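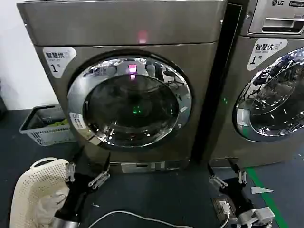 Trememness Community Laundry and Advice Room
Progress report to the Morris Fund, second half of the grant year

The period from November to the middle of March was the first in which the advice room and the laundry were open for the same hours, and most of this report deals with how that went. The grant pays for the advice sessions, the rent on the side room and part of the heating. It doesn't pay for the machines, but people come to us for the machines first, so the two have to be reported together. Labels are a good case. Front-loaders of the sort shown here, with a round glass door in a chrome ring and a white sticker on the upper left of the front carrying Chinese characters and a large 1, are easy to pick out by number even for someone who can't read the rest, and we have taken the same approach with our printed advice sheets. Each sheet now has a large number in the top left corner. Visitors ask for sheet 4 or sheet 9 and get what they need without having to name the subject in front of other people.

Use of the service

We recorded 1,346 visits to the building in the period. A visit is counted once per person per day, whether they came for washing, advice or both. The door sheet was missing for two days in the cold spell and we have left those days blank.

Advice sessions were held on 23 evenings. One was called off when the boiler failed and the people booked in were seen the following week. Fuel bills were the most common subject, followed by council tax arrears and housing repairs. We had expected more questions on school meals and have moved that sheet to the back of the rack.

Debt cases take longer than we allowed for in the application. We planned on half an hour each. In practice a first debt appointment fills an hour, and a second is nearly always needed once the person has found their letters. From January we stopped booking debt cases into half-hour slots. This means fewer people seen per evening, and you will notice it in the next set of figures.

Staffing

Seung-woo Ra joined us as session worker and now runs the Tuesday evening alone. He has finished the benefits training and is part way through the debt course. The second post is still empty. We advertised it twice and interviewed both times, but the hours don't suit people with a day job or with small children. We would like to discuss splitting it into two shorter posts at no extra cost to the grant.

The Zekcombe outreach

The application promised a monthly session in Zekcombe. This started late. The hall there was being rewired and we couldn't get a firm date from the parish until the new year. Four sessions have now taken place. The first was very quiet. The fourth was full, mainly because the bus timetable changed and the session now ends before the last bus leaves. We ask to carry the unspent hall hire over to the coming year, so that the missed sessions can be held in the summer.

Records

We moved our case notes from paper to Gramolex in the autumn. The change was harder than expected. Old notes had to be typed in by hand and the appointment screen does not allow two workers in one slot, so we still keep a paper diary beside it. Searching for a returning visitor is much quicker than it was. The supplier has been told about the diary problem and has not given a date for a fix.

Spending

Spending is within budget on every line except heating. The side room has one outside wall and a poor window, and the price rise came on top of that. We have covered the difference from our own funds for this period. The landlord has agreed to replace the window but wants to do it along with the roof work at the back, and we don't know when that will be. Printing came in under budget.

Next period

The vacancy is the first thing to settle. After that we want to finish the remaining advice sheets, two of which are waiting for the new benefit rates, and set the summer dates for Zekcombe. The signed accounts and the door sheets will follow by post.

19 Mar 2022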